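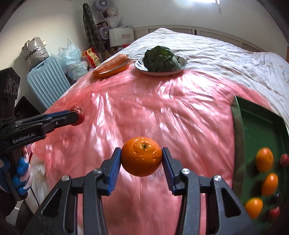
Mandarin in one gripper, strawberry in the other.

Report from the Losville demonstration

kostham_reader wrote:
Good evening to all. In May I asked here if the home demonstration in Losville is worth the trip. I went, and I promised to write a report.

We were 8 visitors. Birsen Soylu led the visit. The work was done with hand-held grippers, on a bed, with fruit, vegetables and a tray. I had expected a hall with a long table and chairs, so I needed some minutes to understand where I should stand.

The blue pads inside the fingers have small ridges. I asked Ms. Soylu if they wear out quickly with fruit, and she answered that it depends very much on the person who is holding the gripper. 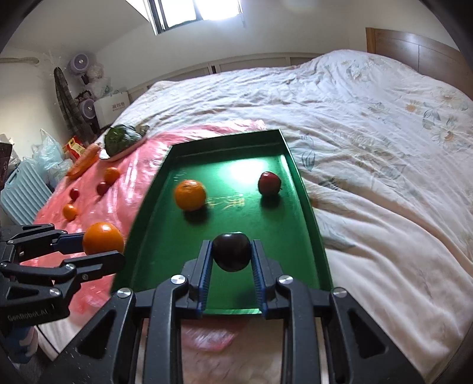

I also asked how one learns the correct pressure. She let each of us try. My first orange I squeezed much too hard, I admit it. The second went better. Please ask me if you want to know more.

yuen63 wrote:
Thank you for the report. I must disagree a little about the value of such a visit. If a person is holding the gripper, I do not call it a robot demonstration. The Treller open day had a real arm on a stand, and you could see it fail by itself.

kostham_reader wrote:
I understand your point. But at Treller we stood behind a rope, and I learned very little about the fingers. In Losville I could see from close how they meet a round fruit.

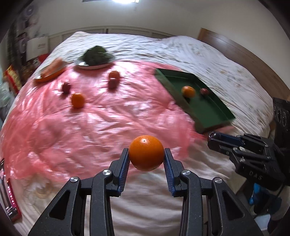
Re: Is it difficult for the hands?

pkonst wrote:
Paraskevi Konstantinidis here. I was in the same group. My wrist was tired quite early, and I would like a lighter handle. I agree with yuen63 in one thing: the invitation should say clearly that it is hand work. For the rest I was satisfied. I add one picture.
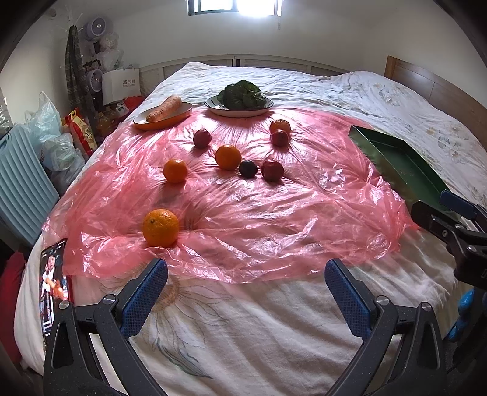 Fingers open, produce on the pink plastic, tray at the right.

yuen63 wrote:
The crumpled plastic is more interesting to me than the fruit. Can one book for the next visit?

kostham_reader wrote:
Yes, by e-mail to Ms. Soylu. She answered me after 2 days.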